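Ticket 238: Checkout stops responding after a multi-item order is edited
Product: Pirby storefront, inventory module
Site: Vakach Grocery, Jiltville
Reported by: Esko Turunen
Assigned to: Lauri Väisänen
Priority: 2
Status: Resolved

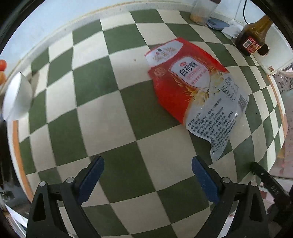 Opened 19 January 2020

Esko Turunen wrote:
When a customer goes back from the payment page and changes the quantity of any item, the order total is not recalculated. Pressing Continue shows the spinner and nothing else. The order stays in "pending" and the stock stays reserved. Staff have to cancel it by hand from the back office. Happens in Firefox and Chrome, logged in or as guest. Does not happen if the quantity is changed on the cart page before payment is opened.

Steps:
Add two or more different items to the cart.
Go to payment.
Use the back link at the top of the page, not the browser button.
Change a quantity and press Update.
Press Continue.

Lauri Väisänen wrote:
Reproduced on the test copy with a clean cart. Please send the application log for one failed order and confirm the version of the Postma payment connector. It is listed under Settings, Extensions.

Esko Turunen wrote:
Log attached. The connector was updated the week before the first report. The storefront itself has not been updated since March. The relevant lines seem to be these:

WARN reservation exists for cart, reusing
ERROR lock wait exceeded, 90 s
WARN payment session not closed

Lauri Väisänen wrote:
The log shows two requests writing to the same reservation row. The first is the quantity update. The second comes from the connector, which opens its payment session as soon as the payment page loads and holds the row until the session is closed. The back link does not close it. The browser button forces a full reload and the session is dropped, so the fault does not appear that way.

Please try the following on the test copy only:
Set reservation.early to false.
Clear the template cache.
Restart the worker process.

Esko Turunen wrote:
Done. The spinner is gone but the total is still the old one on the payment page. After a manual refresh it is correct.

Lauri Väisänen wrote:
The remaining part is a cached fragment. The order summary is stored for 100 seconds and is not cleared by the Update action. Set summary.cache to 0 for now. The page will load slightly slower under heavy traffic. A patch that clears the fragment on every quantity change is in review.

Esko Turunen wrote:
Total is now right on the first load. Repeated the steps with guest and registered accounts, with and without a discount code. No stuck orders. Can I apply both settings to the live site?

Lauri Väisänen wrote:
Yes. Do it outside opening hours and cancel all pending orders first, otherwise the old reservations will keep their locks after the restart. Leave reservation.early at false after the patch is installed. summary.cache can go back to its default at that point.

Esko Turunen wrote:
Applied to live. Pending list is empty and test orders go through. One unrelated item: the stock report still shows the canceled orders as reserved.

Lauri Väisänen wrote:
The report reads from a nightly table and will correct itself on the next run. If it does not, open a separate ticket under Reports and attach the job output. Closing this one.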